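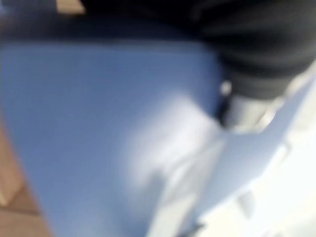
Wrist camera, mid-move. Blue stuff close up, pale bit of gripper coming in from the right, everything smeared.

27 May 2021, cloth bench, Raker arm

Good day for the notebook, bad day for the arm. We had a proper fault at last, one that leaves tracks, and I think we've got it pinned down to something we can fix with a spanner and a few lines of config. Writing it all up before I forget the order of things.

Short version: the arm pulled on the blue piece when it should have let go, dragged it towards the back of the bench, and carried on moving at full travel speed until Kai-wen hit the stop. No one hurt, nothing snapped. The left finger pad has a new scuff and I've marked the arm as out of use until the list at the bottom is done.

What we were running

The usual pick, lift, lay down, release, back off. Speed cap at 400 mm/s, which we've used since January without trouble. The controller is the Zarent box with the new gripper driver on it (put on yesterday evening, remember that, it matters later). The task was the soft-goods set and we were on the blue one, which is always the awkward one because it bunches up into a fat lump and the fingers go in deep.

Runs one to seven were lovely. Really lovely! The approach is so much smoother than it was with the old driver, and the lay-down was neat enough that I was already thinking about showing it to the Skisetti people. Then run 8.

What happened on run 8

Pick fine. Lift fine. Lay down a bit crooked but inside limits. The controller sent "open", the gripper answered "open" and the arm started its back-off. Except the fingers hadn't opened, or hadn't opened enough, and a fold was still caught between them. So the back-off turned into a drag. Kai-wen was on the stop and got it quickly, before the piece reached the cable tray. I was looking at the screen like a fool and only saw it as a blur.

The picture at the top is from the wrist camera log, frame 1343. I had hoped for something sharper, but I've grown rather fond of it. You get brown bench at bottom left, the dark mass across the top, and a pale highlight running down the blue with faint creases in it. Can't tell from this one whether the fold is pinched or just lying against the finger. I stared at the bit near the middle right where the grey part meets the blue for far too long and I'm not going to claim anything from it. The motor current trace is much better evidence.

What the logs say

Here's the nice part. The current on the gripper motor rises at the open command, as it should, then sits flat and high and stays there. That is a motor pushing against something. The position reading barely changes. And yet the status comes back "open" after 600 ms, every time, on the dot.

So I went back through runs one to seven, and the status comes back after 600 ms in all of those too, when the fingers were plainly open well before that. It's a timer! The new driver isn't reporting the finger position at all, it waits a fixed time and then says yes. Kai-wen spotted the setting before I did, three levels down in the config: "confirm by timeout", switched on by default. The old driver had no such option, so of course neither of us went looking for it.

I'm oddly delighted by this. Weeks of "sometimes it tugs a bit" and we had been blaming the cloth. This one is plain to see and it can be tested.

But why did the fingers stick?

Separate question, and I don't want it swallowed by the first one. The driver told a fib, but something also stopped the fingers. Ideas so far:

Left finger pivot is stiff. I moved both by hand with the power off and locked out, and the left one has a definite catch near the closed end. Right one is smooth as you like. Best guess by a long way.

Fold worked its way in behind the pad. Possible, the gap there is bigger than it should be. I found a little fluff in it, but fluff gets everywhere on this bench so I'm not reading much into that.

Low supply voltage. Checked, fine.

Kai-wen thinks it's the first two together: the cloth gets into the gap, the pivot is already stiff, and the motor can't shift both. I agree, and would like to see it happen on purpose before I put it in ink.

The safety side

This needs saying plainly. The arm moved away at full travel speed on the strength of a message that meant nothing. With a bit of cloth it was a mess. With a hand on the piece, say someone smoothing it down between runs, it could have been a bruised finger or worse. We don't put hands in there while it's live, but the rule has been slipping and I've done it myself to straighten a corner. Stopping that as of now.

The other thing is that the drag force never tripped the arm's own limit. It was set for the heavy parts work and never put back. Soft cloth slides along with very little pull, so I doubt even a sensible limit would have caught this early, but it should still come down.

Tried this afternoon, arm off the bench supply, gripper alone on the test leads

Timeout confirm switched off, position confirm on. Held the left finger shut with the clamp and sent "open". Got "fault, not reached" straight away. Beautiful! Took the clamp off, sent "open" again, got a true "open". Repeated it with the right finger, same result. Kai-wen then did the lot again with me out of the room so I couldn't nudge it, and wrote the same answers.

To do before it goes live

Strip and clean the left pivot, new bush if it's scored. Hsiao stock, second drawer.

Shim the pad gap, both sides.

Position confirm on, and saved to the start-up config so a restart can't bring the timer back.

Back-off in two steps: a slow short move first, check the current, then full speed.

Force limit back down for cloth work. Kai-wen to pick a value from the trace.

Note on the stop box: hands out until the light is off.

Send Zarent the trace and ask why the timeout is the default. Politely.

Keep the run 8 logs out of the weekly clear-out. I've copied them to the shared drive under "tug".

Pivot comes apart first thing tomorrow. Kai-wen has the small circlip pliers, don't go hunting for them.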